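Search this journal
Search term
Go
Print this article | E-mail this article

4.2 The placemat as a map

I came to table setting sideways. Most of my earlier work in Salcombe was on cutlery drawers, and I'd always treated the placemat as a bit of decoration you wipe down afterwards. Then I read through the 66 diary entries from the Granstead households and found people going on and on about their mats (which one was whose, which way up it went, what had to sit where). So this section is about mats, and mostly about children's ones.

A plain mat gives you an edge and a middle and leaves the rest to you. A printed one is bossier. If there's a face on it, there is a right way up, and the plate has to go over part of the picture. Several parents wrote that their children minded very much which part got hidden – eyes were a sore point, ears less so. I hadn't thought to ask about that at all, and I wish I had!

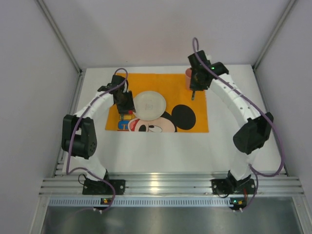 Figure 6. A setting on an orange Mickey Mouse placemat: round white plate near the centre, small pink cup towards the back.

The plate in Figure 6 overlaps the top of the face and leaves the red mouth clear along the lower edge. In the Anerine coding scheme I'd put that down as "centred, picture partly covered", the commonest code we used for printed mats. The cup is harder. Our scheme has one box for "on the mat" and one for "off the mat", and I spent a silly amount of time arguing with myself over cups near an edge. In the end I borrowed Janssen's rule and coded by the base of the cup, ignoring the handle.

Lettering turned out to matter too. The mat in the figure has colourful block letters at its lower left, and with mats like that I began noting whether the words were still readable once everything was down – a small thing, but it gave me 10 extra codes and a much longer September than I'd planned.

Contact us | Copyright Anerine | Back to top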